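# Workshop tips: looking after the gripper on the Hirken bench cell

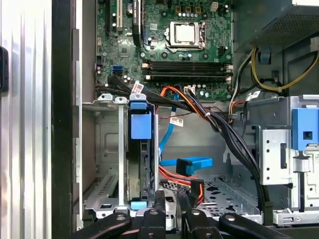
These notes cover the gripper and wrist camera on the small teardown cell. They assume the standard black linkage fingers and the Brophy rubber pads. Arm calibration has its own page.

## Before you start

- Jog the arm to the park pose and press the stop. The pause button leaves the finger motor energized.
- Take the computer case off the fixture and put it on the side bench. Small screws fall out of the linkage, and they are hard to get out of a drive cage.
- Lay a light-colored towel under the wrist.

## Pivot screws

The linkage turns on round-headed pivot screws. Check them every 600 cycles, or after any hard contact with sheet metal.

1. Open the fingers fully by hand. The travel should feel even from end to end.
2. Hold one fingertip and push it sideways. A small amount of give is normal. A click is a loose pivot.
3. Back the screw out, wipe the threads, add one small drop of medium threadlocker and refit.
4. Tighten until the joint just binds, then back off by a hair. Overtightened pivots raise the motor current and set off false grip signals.

Threadlocker needs overnight to cure. Our last set was retightened at 2,746 cycles, which was much too late: two bores had gone oval and the finger had to be replaced.

## Cleaning

Old desktop towers are full of dust, and it packs into the joints. Use a dry paintbrush first, then a cotton swab with isopropyl alcohol. Keep alcohol off the pads. They go shiny and lose grip on flat plastic such as drive latches.

Skip the oil. If a joint squeaks after cleaning, a trace of dry PTFE lubricant on the pin is enough.

Wipe the camera lens with a microfiber cloth. Don't turn the lens barrel while you're there. If it moves, focus has to be set again at working distance, with the fingertips and the motherboard both acceptably sharp.

## Clearance inside the case

Most finger damage comes from cables. Before a run:

- Tie loose power leads to the side of the case, away from the approach path.
- Unplug SATA cables at the drive end and fold them flat. A loop standing up will catch behind a knuckle on the way out.
- Leave the CPU lever down and latched.
- Set the approach height from the tallest drive cage. The board surface is the wrong reference.

Fingers should enter open by no more than the part needs plus 5 mm. On the Jokeneck controller this is "pre-grip width," and it resets to full open after every firmware update.

## Faults

**Grip reported, nothing held.** Usually a tight pivot or grit in the joint. Clean first, then check the screws.

**Fingers close off-center.** One pad is worn or has been put on backward. Replace pads in pairs.

**Camera view drops out when the wrist turns.** The cable is too short at the last clamp. Leave a slack loop as wide as your palm and check it through full rotation.

**Motor warm at rest.** Holding force has been left on. Set it to 23 percent for plastic parts and zero when parked.

## Spares to keep in the drawer

Two pairs of pads, a bag of pivot screws, one camera cable and one complete finger. The Fircombe screws fit but have a taller head, and they rub on the inner link when the fingers are fully closed.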